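# Folding tops on the bed in bad light - does anyone else?

**hemline_h** wrote:

We moved to Skestville in June and the bedroom has one small window and a poor ceiling light. There's no table big enough to fold on, so the clean washing goes on the bed and I do it there in the evening. Tops are the problem. They come out lopsided on a soft surface and I end up doing them twice.

The comforter is the pale one with leaves on it. I don't strip it off or straighten it first, I just start.

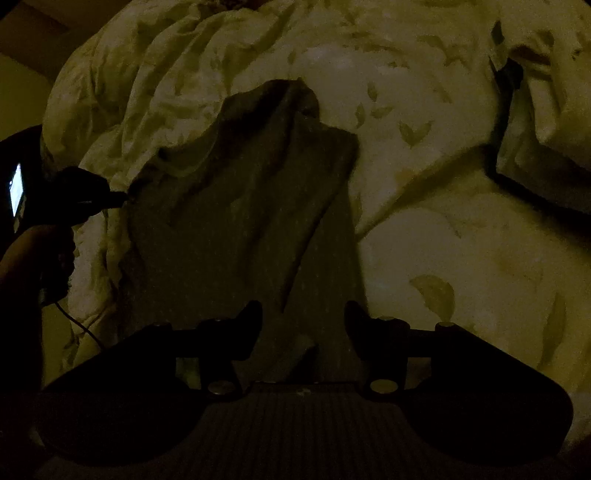 *The leaf comforter, before any smoothing.*

Do people fold on the bed, or is it worth carrying everything to the kitchen?

---

**Olbridge_Ann** wrote:

Kitchen, every time. A bed gives under your hands, so you can't get a straight edge. I did it on the bed for 11 years and my back is the worse for it. A worktop is the right height.

---

**pegbag** wrote:

Disagree with Ann. My worktop has crumbs and a kettle on it. The bed is fine if you pull the cover flat first. It takes a few seconds.

The other thing is dark clothes. In a dim room I can't tell the front of a dark top from the back, so I look for the label before I do anything else. A white one shows up well enough even with the main light off.

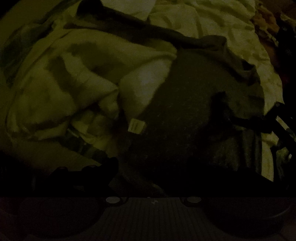 Which side should a T-shirt face when you start folding?

Front down. Bring the sides in to the middle of the back, lay the sleeves flat, then fold up from the hem.

I keep a pile for things with no label and do those by daylight.

---

**hemline_h** wrote:

Thanks both. Front down is what I've been getting wrong, I think. I'd been starting front up and then flipping it, and everything slid about.

Ann, the kitchen is down a flight of stairs and I'd rather not. I might try a board on the bed.

---

**Olbridge_Ann** wrote:

A board would do. Get one wide enough for the shoulders. Mine was an offcut and it went under the bed afterwards.

---

**dorset_drawers** wrote:

There was a piece on this in the Prindomora household newsletter and I saved it. Pasting the useful part, as it's about this exact job.

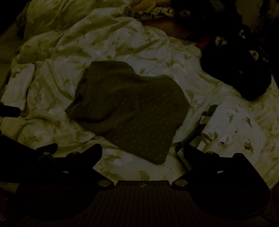

**Words: Sharon Khaemba** | Home & Laundry

Lay the top down and leave it alone for a moment. Most people pull at the corners, which stretches the neckline and makes one side longer than the other. Smooth from the middle outwards with a flat hand. Small dots or checks are helpful, as you can follow a row across and see whether the cloth has twisted.

If the bedding underneath is thick, push the folds of it to one side before you start. Fold in the sides, then the sleeves, then bring up the hem. Stop there if your drawer is deep. Fold once more if it is shallow.

(End of paste. There was a bit after it about storage boxes which I didn't think was much use.)

---

**pegbag** wrote:

Good advice on following the dots. I don't agree about the flat hand, I use the side of mine. She also doesn't say anything about long sleeves - they need folding back on themselves or they stick out at the bottom.

---

**Akash Chaudhary** wrote:

I'd get a better bulb before a board. Olive, dark green and black all look the same in a dim bedroom, and then they get put away in the wrong pile. I had a Kaplan clip lamp on the headboard at my last flat and it sorted most of this out. You can leave the comforter as it is.

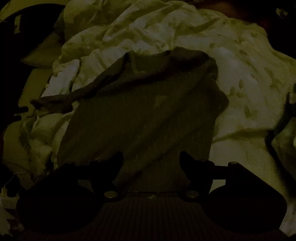

## Where I'd start (summary for hemline_h)

- Put a brighter bulb or a clip lamp near the bed.
- Pull the cover flat, or use Ann's board.
- Find the label, front down, sides in.
- Do the dark things first while you're still awake.

---

**Olbridge_Ann** wrote:

I'd put the board first. A lamp won't make a mattress any firmer.

---

**hemline_h** wrote:

I'll try the lamp this week as it's the cheaper one, and ask at the timber yard about an offcut. The 2 big jumpers are going on hangers whatever happens.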